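Answers to the questions most often sent to the Surside linen desk. They apply to duvets, pillows and mattress pads rented on the Karam and Millau plans. Last revised January 5, 2026.

## Plans and delivery

**What is the difference between Karam and Millau?**
Karam is a fixed-quantity plan: the same items are exchanged at the same interval. Millau is metered. You order what you need before each run and pay per piece.

**Is there a minimum order?**
Karam starts at 384 pieces per quarter. Millau has no minimum, but orders under 400 pieces per quarter carry a delivery charge, shown on the invoice as a separate line.

**Can I switch plans mid-term?**
Once per contract year. The change takes effect with the next billing period. Pieces already on site stay there and are moved to the new plan by tag number.

**Why did my delivery contain fewer pieces than I ordered?**
Short deliveries are marked "BO" on the packing slip and follow with the next run. You are not billed for them until they arrive. If the slip shows the full quantity and the cart does not, report it within two working days.

## Fill and sizing

**What does the fill power number mean?**
It is the volume, in cubic inches, that one ounce of down occupies under a standard weight. Our down duvets tested at 671 in the last batch. The number says nothing about total warmth unless you also know the fill weight, printed on the side label.

**Do you stock synthetic fill?**
Yes. The Zolum line is all polyester and is the default for properties that ask for no feathers. Zolum duvets are heavier than down at the same warmth rating.

**Which size fits a king bed?**
Order the 106 x 92. The 90 x 90 is a full/queen size and leaves the sides of a king mattress uncovered. Covers are cut to the nominal size of the insert, so do not size up.

## Care between exchanges

**Can we wash inserts on site?**
Covers, yes. Inserts, only if your dryer drum is large enough for the duvet to turn over freely. Use warm water and low heat, and run the dryer until the center of the fill is dry – the edges always finish first. Do not use fabric softener on down.

**The fill has shifted. Is that a defect?**
Usually not. Hold the duvet by two corners on the short side, shake it, then repeat from the opposite side. If a section stays flat, check the stitching around it. An open seam between sections is a defect and the piece will be replaced at no charge.

**Are creases a reason to reject a piece?**
No. Inserts are packed under compression and most creases relax after several hours unfolded. Stains, tears and odor are valid reasons.

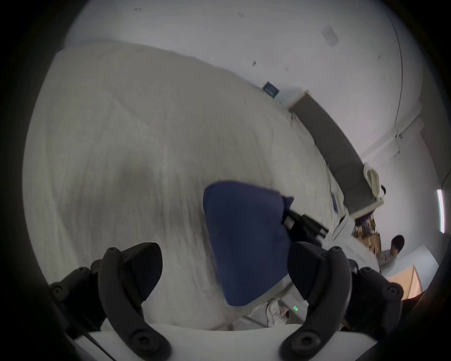 *White duvet, laid out unpressed. Soft folds and shallow creases like these are within standard.*

**How should spare duvets be stored?**
Flat or loosely folded, in a breathable bag, off the floor. Plastic traps moisture. Vacuum bags are acceptable for Zolum but not for down.

## Returns and loss

**How is a lost piece billed?**
At replacement value less depreciation. The schedule is in Appendix B of the contract. Sites holding more than 1,000 pieces have a loss allowance, which resets each March.

**A tag has come off. What now?**
Bag the piece separately and write "no tag" on the slip. Do not move a tag from another item.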